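Print this page | E-mail this page
Last updated: March 12, 2023

Keep the planner boring

Most teams I talk to want a smarter planner. I'd fix the logs first. When a grasp on cloth fails, our Sitamik stack reports "plan aborted" and nothing else.

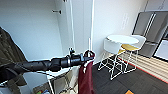 Edmund Marciniak spent 9 days in June on one such message. The cause was a stale transform — two lines of code. A planner that says which check failed is worth more to me than one that runs 30 percent faster.

Contact | © Joscha Kohlhase | Back to top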